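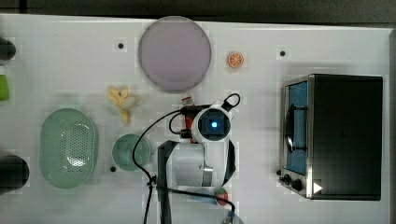

The Kerkodach play kitchen table from overhead, arm in the middle and toaster oven on the right.

Kerkodach Play Kitchen Table Kit
For school robotics clubs and after-school classes

Hi, and welcome to the page for the kit I get the most email about! I'm Ciarán Brophy, I run the robotics club at Jendon, and the Kerkodach table is what our students use when they're teaching an arm to pick things up and put them somewhere sensible. We put the kit together for ourselves first, then Baloch wanted one, then Dromska, and now there's a page.

The idea is simple. You get a white top, an overhead camera mount, a wrist camera mount and a box of toy kitchen stuff, and you bring your own arm and gripper. The students set a task (banana on the plate, say, or strawberry in the bowl), drive the arm through it by hand, record it, and then do it again. And again. Our group has saved 1,732 recordings so far, and 561 of those are the ketchup bottle, which tells you something about teenagers.

Why toy food?

I tried wooden blocks for a whole semester and they were fine, but the kids were bored by January. Food gives them something to argue about. Does the orange slice go on the plate or in the oven? Is a peeled banana harder than a strawberry? (Yes. Oh yes. The peel strips go every which way and a gripper will happily close on one of them and miss the fruit.) The orange slice is a different kind of trouble: it's flat, so the fingers have to come down almost to the table before there's anything to grab.

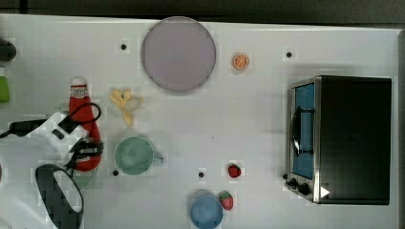 The toaster oven is everyone's favorite once they get past the first week. It has a glass door with a big curved handle and a couple of knobs, and I always tell new groups to leave the door alone until they can move a mug without drama. Keep a clear lane between the small stuff and the oven, too. Students love to fill every inch of the table, and then the arm comes in with its cables trailing and sweeps a strawberry along with it.

Speaking of cables - leave slack, then tie the slack down. I've got a standing rule that whoever is driving checks the cable loop before each recording. It still catches on things.

What the kids work on

Beginners start with one object and one target, and they move it from a different starting spot each time. After that we add a second object that's just in the way. The older group writes task sentences for each other, like "put the smaller strawberry in the bowl," and then has to decide whether the recording matches the sentence. That part is a great lesson even with the power off, and I've had quiet kids turn into very tough judges.

We ask each team to watch both camera views before they keep a recording. The overhead view tells you where everything is, but the arm itself can cover up half of what you care about. The wrist view is close in, so you can see whether the fingers are square to the object, and with the ketchup you can read the label right down to TOMATO KETCHUP while you check.
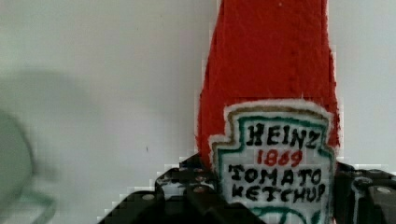 What comes in the box

White tabletop
Overhead camera mount and wrist camera mount (cameras not included)
Toaster oven, plate, bowls, mug and colander
Toy food assortment, including banana, orange slice and strawberries
Ketchup bottle
Task cards, plus blank ones for your own
Storage for up to 1,000 recordings on the club account, and you can ask me for more

Setting up

Give yourself 2 class periods the first time. Clamp the top down before you mount the arm, put the overhead camera up last, and take a test picture with the room lights the way you'll have them in class. Colors and small shapes in the toy food assortment vary a little between kits, so label your own set before you start recording.

Borrow or buy

Clubs near Jendon can borrow a kit for a term. Everyone else can order through the club form, and please put your arm model in the notes so I can send the right wrist mount. If you're stuck choosing between this and our tabletop sorting kit, write to me and tell me how old your students are. I answer most evenings after 7.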